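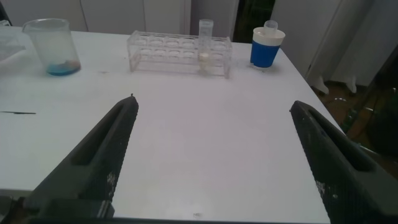

Page last changed: 2021-09-13

Canoe and Touring Kayak Inspection Checklist, with Comments

Used at Hundance for all hire boats before they go out for the season, and again when they come back in for winter storage in December. Owners who keep a boat on our racks are welcome to use the same list. The comments under each item come from past inspections and will be added to when something new comes up.

Mark each item OK, WATCH or STOP. A boat with any STOP item gets a red tag through the bow handle and goes on the lower rack. WATCH items go in the boat's logbook with the date and your initials. Do not leave a line blank. If the boat doesn't have the part, write NONE.

Before you start

Boat rinsed and dried, inside and out.
Hatch covers off, float bags out.
Boat on padded stands at waist height, good light on both sides.
Logbook open at the last inspection.

Comment: Several cracks were missed one spring on boats that were checked while still muddy. If it's dirty, wash it and come back to it.

1. Hull, outside

1.1 Keel line, bow to stern. Run a bare hand along the full length.
1.2 Bow and stern ends, wear through the outer layer.
1.3 Dents that do not spring back.
1.4 Old repairs, edges lifting.

Comment on 1.1: On the plastic boats the wear is nearly always under the seat and under the stern. Scratches you can feel but can't catch a fingernail in are OK. If a fingernail catches, mark WATCH. A groove that shows a different color at the bottom is STOP.

Comment on 1.3: Most dents in the Plisico boats come from storage straps pulled too tight. Leave the boat in the sun for an afternoon and look again before you write it up. No heat guns.

Comment on 1.4: Keel strips put on with the older adhesive tend to lift at the front end first. Press with your thumb. If water comes out, the strip has to come off.

2. Hull, inside

2.1 Floor under and in front of the seat.
2.2 Bulkhead seams, both sides of each bulkhead.
2.3 Foam pillars, in place and not crumbling.
2.4 Screws and rivets, tight, no rust stains running from them.

Comment on 2.2: Use a flashlight. For a leak test, put a bucket of water in the rear compartment, tip the boat toward the bulkhead and leave it for 30 minutes. Any water in the cockpit is STOP. Dry the compartment afterward and leave the hatch off overnight.

Comment on 2.4: Do not tighten a rivet by hitting it. A loose rivet is drilled out and replaced with the next size up and a backing washer.

3. Cockpit and seat

3.1 Cockpit rim, cracks or sharp edges.
3.2 Seat, fixed to the hull on both sides.
3.3 Backrest strap and buckle.
3.4 Thigh braces, if fitted.
3.5 Foot pegs, slide and lock at every position.

Comment on 3.1: Fit a spray deck and take it off again using only the grab loop. If it hangs up anywhere on the rim, that is STOP, even if you can't see any damage.

Comment on 3.5: Sand in the tracks is the usual trouble. Flush with fresh water and work the peg up and down. Do not oil the tracks, as oil holds the sand. Push hard on each peg with your foot while sitting in the boat. Pushing by hand does not tell you much.

4. Hatches and flotation

4.1 Covers seat fully all the way around.
4.2 Tether on each cover, not frayed.
4.3 Rubber, no splits or sticky patches.
4.4 Float bags hold air overnight.
4.5 Float bag lines tied in.

Comment on 4.3: Rubber covers left in the sun go chalky before they split. Chalky is WATCH. The Vornance covers look the same as the older ones but are slightly smaller, and they will pop off if put on the wrong boat. Check the number molded inside the cover against the number in the logbook.

Comment on 4.4: Blow up, close the valve, leave until the next morning. A bag that has gone a little soft on a cold night is normal. A flat bag is STOP for the boat until it has been replaced.

5. Deck lines and handles

5.1 Perimeter line, no flat spots, no cut strands.
5.2 Deck fittings, tight.
5.3 Elastics, still springy.
5.4 Bow and stern handles, lift test.
5.5 Painter on canoes, right length and free of knots.

Comment on 5.1: Line gets replaced every 3 years whatever it looks like. Write the date of replacement inside the logbook cover.

Comment on 5.4: Two people, one at each end, lift the empty boat and hold it. Look at the cord where it passes through the hull. That is where it wears, and a sleeve or handle grip can hide it.

Comment on 5.5: A painter should not be able to reach the feet of the person in the stern. Coil it under the elastic. Loose line in the bottom of a canoe is a STOP until it's stowed.

6. Rudder or skeg

6.1 Moves freely through its full range.
6.2 Cable, no broken strands at either end.
6.3 Pivot bolt, tight with the lock nut on.
6.4 Skeg box clear of gravel.

Comment on 6.2: Run a rag along the cable, not your fingers. If the rag snags, replace the cable. A kinked skeg cable can sometimes be straightened, but it will kink in the same spot again. We no longer straighten them - order the part.

Comment on 6.4: Look up into the box from underneath with the skeg down. Small stones from the Brynjólfsdóttir landing are just the right size to jam it. Boats used there should have the box checked after each trip as well as at inspection.

7. Life jackets

7.1 Label readable, size and weight range showing.
7.2 Shell, no tears or faded, weak cloth.
7.3 Foam, not hard, not shrunken.
7.4 All buckles close and hold under a hard pull.
7.5 Zipper runs full length.
7.6 Whistle attached and working.

Comment on 7.2: Pinch the cloth at the shoulder and pull it sideways. If it tears, the jacket is finished. Cut the straps before putting it in the trash so that it doesn't find its way back to the rack.

Comment on 7.3: Squeeze the foam and let go. It should come back to shape at once. Jackets that have been used as seat cushions usually fail here. Please stop people from sitting on them.

Comment on 7.6: Rinse whistles in warm soapy water and let them dry before they go back on.

8. Paddles

8.1 Blades, no cracks at the edge or where the blade meets the shaft.
8.2 Shaft, straight, no soft spots.
8.3 Two-part paddles, button clicks and holds.
8.4 Drip rings present.

Comment on 8.1: Chipped edges can be sanded smooth. A crack running toward the shaft is STOP.

Comment on 8.3: Pull the two halves apart after each season and rinse the joint. Store them apart. Around 7 paddles had to be cut open in one winter after being left together with salt in the joint.

9. Trolleys and roof straps

9.1 Tires firm, no cracks in the side walls.
9.2 Axle pins and clips, all present.
9.3 Pads glued down.
9.4 Straps, no cuts, buckle teeth sharp.

Comment on 9.2: The clips go missing more than any other part. Spares are in the top drawer under the bench. If you take the last bag, write it on the order sheet.

Comment on 9.4: A strap that slips once under load goes in the trash. Put one twist in each strap on the car roof to stop it humming.

10. Water check

Only for boats with no STOP items.

10.1 Boat floats level with no one in it.
10.2 Paddle for a short distance along the dock, both directions.
10.3 Rudder or skeg down and up while moving.
10.4 Back on the stands, check all compartments for water.

Comment on 10.4: A few drops in a day hatch can be let go as WATCH. Water that you can pour out means going back to section 2 and starting the leak test again.

Signing off

The person who did the inspection signs the logbook. A boat coming off a red tag needs 2 signatures, and the second must be from someone who did not do the repair. Put the removed tag in the box by the door so it can be used again.

Blank copies of the list are in the folder next to the logbooks. Use pencil if you are working at the dock, as ink runs.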